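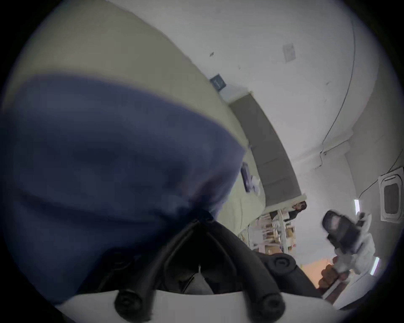 Figure 1. Handling of navy and beige fabric with the hand-held gripper; a second handheld device is in use at right.

Stetari project, progress report to Dekivix
Reporting period ending February 3, 2018
Prepared by Tyyne Lehtinen and Jinlong Li

1. Data collection
The set now holds 1,774 cloth-handling recordings, of which 710 were added in this period. After screening, 179 of the new recordings were set aside for motion blur severe enough to defeat pose tracking. Most of these fall in the lift phase, when the wrist turns fast and the ceiling fills much of the view. Guoqing Yuan is testing a filter that drops single frames and keeps the rest of the recording.

2. Grasp labeling
Each recording is labeled at the moment of closure with grasp type and the amount of cloth held above the fingers. Bunched grasps remain the hardest to label consistently. Zhenhua Deng and Tumelo Buthelezi labeled the same subset independently and disagreed mainly on where a fold ends and a bunch begins. The labeling guide has been revised to version 4.

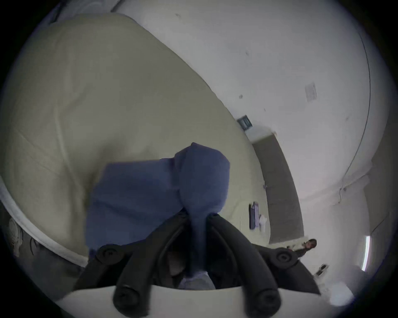

Figure 2. Bunched grasp on blue cloth, with a flatter flap to the left of the fingers.

3. Policy training
Training on the screened set has started. No success rates are reported until the revised labels are in place.

4. Next period
Relabeling of bunched grasps will be finished by June. The budget line for storage is unchanged. We request approval to move unspent travel funds to labeling hours.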